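从Trerklow老城出来要换两趟车,第二趟还绕山,我坐得有点晕,下车先在路边买了杯热豆浆。二月的风是真硬啊,豆浆喝到一半就凉了。Kukitz的开放日一点半开始,我一点零五分就到了门口,跟另外几个早到的人一起跺脚,有人带着孩子,有人抱着笔记本电脑,看样子打算现场抄作业。

先交代一下我为什么跑这一趟。去年秋天我读过他们组的一份技术报告,讲怎么用手持夹爪收集操作数据,再拿去训练一个叫Diltlow的策略模型。报告写得挺干,可附录里夹了一句话,说他们一部分数据采自“有人正常生活的房间”。我当时就很好奇,正常生活到什么程度?桌子收不收拾?所以一看到开放日的报名链接里有“采集现场观摩”,手比脑子快,直接点了。

他们把大家分成小组,先听讲,再去看采集。我那组运气好,顺序反过来,先去看人干活!
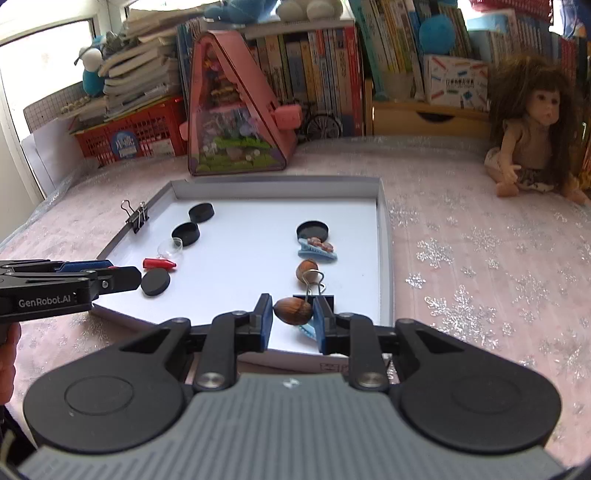 文/Tiburcio Bautista

说是采集现场,进门我还以为走错了,粉色桌布上印着银色雪花,后面坐着个长卷发的娃娃,书塞得满满当当。带队的姑娘姓贺,说话特别快,她让我们站到靠门的一侧,别挡光,然后就让采集员继续,不要管我们。

操作的东西都放在一个浅浅的白托盘里,榛子、发夹、黑色的圆块,都是家里抽屉一拉就能翻出来的玩意儿。采集员手里握着夹爪,指尖贴的是蓝色的垫子,夹榛子的时候我忍不住屏住呼吸,怕它弹出去(小时候用筷子夹花生米落下的毛病)。

我原来对“手持夹爪”的理解很肤浅,觉得不就是个带相机的火钳嘛。上手以后才知道差得远。贺老师让想试的人排队试一把练习用的,轮到我,我自信满满地去夹一颗榛子,第一下捏在了偏上的位置,一使劲,榛子直接滚了。第二下我学乖了,先把夹爪往下压低一点再合拢,行,起来了。可是往回走的路上我手腕一转,又掉了。旁边那个小朋友笑得可大声了,他自己试的时候一次就成,气人。

掉了怎么办呢?我问能不能删掉重录。贺老师说不删,掉了就捡,捡的过程也留着。她的原话是:“你捡的那一下,比你前面顺顺当当夹的那十几秒值钱多了。”后面讲座里果然专门讲了这件事,我放到下面说。

采集的规矩我抄了一些,给同样在折腾数据的朋友参考。一段采集连续做25分钟,然后必须换人或者休息,因为手一酸动作就会变形,快合拢时会有一个很难察觉的抖。托盘里的东西怎么摆,由采集员自己随手摆,不许照着图摆。桌子后面的杂物一概不清。有人问书架上的书要不要盖一下,避免干扰,贺老师说她们试过拉一块灰布,画面倒是干净了,训练出来的模型一搬到别处就犯迷糊,布后来被拿去垫快递箱了。

还有一条我觉得特别实在:采集员动手之前要先看一眼,心里想好下一个夹谁,中途不许改主意。听着像废话吧?可我试的时候就犯了,本来冲着榛子去,临时觉得旁边那个更好夹,夹爪在半空里拐了个弯。贺老师说这种拐弯模型学了以后会很要命,它不知道你为什么拐,只学会了在半空里犹豫。我脸都热了。

看完大家挪到楼下的Benjelloun厅听讲。厅不大,暖气倒是给得很足,我后排一位大哥听了没几页就开始打呼噜,讲者很有涵养地把音量调高了一点。

讲的就是那份报告后续的结果。问题很简单:总时长固定,是在一间屋子里录到底好,还是分散到很多人家里去录好?直觉上谁都会选后者,可之前一直有个反对意见,说分散以后每家录得太少,模型在哪儿都学不精。他们这次老老实实做了对照,一组全在实验室的同一张桌子上录,另一组分到11户人家里去录,总时长一样,物品清单一样,采集员也是同一拨人轮着来。

测试放在一户两边都没录过的人家,用真正的机械臂装上同款指尖去夹,任务就是从托盘里把指定的小东西夹起来,放到旁边。分散录的那一组,115次试抓里成了96次。单间录的那一组连一半都没到。讲者翻到这页的时候停了一下,厅里有人“哇”了一声,我猜是那位带笔记本电脑的。

我比较感兴趣的是失败的那些。他们一条条看过回放,分了类:有的是指尖合拢得太早,东西还没进到两片垫子中间;有的是夹住了但位置偏,抬起来就滑;还有几次特别有意思,机械臂去夹的是托盘边上的东西,比如夹子。讲者说,凡是长得黑、有点反光的小件,模型都容易认混,圆的扁的分不太清。我听到这儿马上想起楼上托盘里那几个黑色圆块,怪不得采集员夹它们的次数看着那么多。

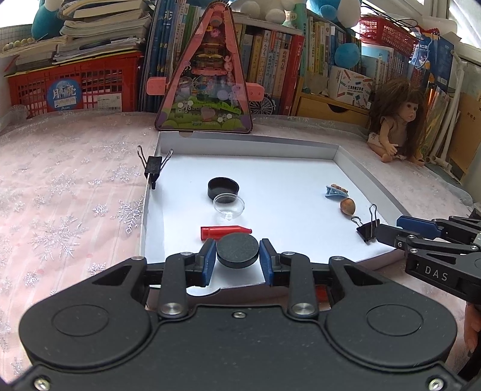 采集中:夹起托盘里的黑色圆柱

再说回“捡的那一下”。他们做了第二个实验,把训练数据里所有掉落再捡起的片段剪掉,其余不动,重新训练一遍。结果成功率掉下来一大截,而且掉得很不均匀,扁的、软的东西影响小,圆的东西影响特别大。道理想一想也明白,圆东西一碰就滚,模型要是从来没见过东西滚开以后该怎么办,第一下没夹住就彻底完了,胳膊停在原地,指尖空空地合着。讲者放了一段这样的录像,机械臂对着空气捏了好几回,全场都笑了,后排大哥也被笑醒了。

提问环节我举了手。我问的是两只手持夹爪一起用的时候怎么办,因为在楼上看到侧边还有另一只伸过来,模型怎么知道那是“自己的另一只手”还是别人的。讲者说问得好(他对每个人都这么说,哈哈),目前双手的数据是成对存的,时间戳对齐,训练时两路一起喂进去;至于旁边突然伸进来一只不相干的手,现在的模型基本没有招架之力,会愣住。他们下一步想专门录一批有人捣乱的数据,正在琢磨怎么让捣乱的人捣得自然一点。那个小朋友立刻举手说他可以。

还有人追问成本。讲者没给总数,只说分散采集最费的是路上和约时间,录本身倒不费。有的人家只有晚上方便,有的人家猫不方便。有一户录到一半猫跳上桌把托盘里的东西扒拉了一地,那段也留着,但是没进训练集,他说主要是办公室里大家爱看。

我自己的一点意见,也写在这儿吧。第一,只在一户新家里测,我觉得还是少了,万一那户人家的桌子恰好高度合适、光线也合适呢?我散场后跟贺老师提了,她说他们自己也心虚这一点,第二户已经约好了,那家的桌子是玻璃的,她一提玻璃就叹气。第二,物品都是轻巧的小件,重一点的、要两只手抬的完全没有,所以别看了成功率就觉得能端锅了,早着呢。第三,报告里的失败分类要是能公开回放就好了,对我们这种小团队来说,看别人怎么失败特别省钱。

最后说点参观实用信息。开放日要提前报名,观摩采集的名额很少,想上手试的话穿袖口紧一点的衣服,我那天穿的毛衣袖子太宽,老往托盘里扫,被提醒了两回。楼里有热水,没有吃的,附近走路能到的只有一家面馆,牛肉面偏咸,卤蛋不错。试夹爪之前先把手焐热!我就是刚从外面进来手指僵着去试的,给自己的笨手笨脚找到了一个借口。

回去的车上又绕了一遍山,这回没晕,光顾着在手机上写笔记了。我们组下个月本来打算租一间空屋子搭台录数据,桌子都看好了,我回来以后跟大家说先别付定金,吵了一晚上,目前的折中方案是先从我家厨房录起。我爱人还不知道这件事。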